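Serrano has added a 3-inch barrel version to its Prerkel line of striker-fired pistols. The new model ships with two magazines and keeps the trigger group of the full-size gun — the slide and recoil spring are new.

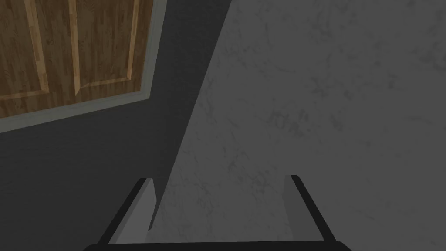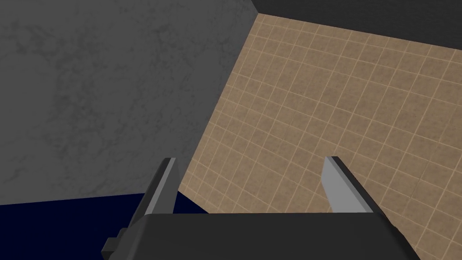
Serrano rates the recoil spring for 3000 rounds. Cladex will handle distribution, with the first 400 pistols due at dealers on 24th May. A threaded barrel will be sold separately.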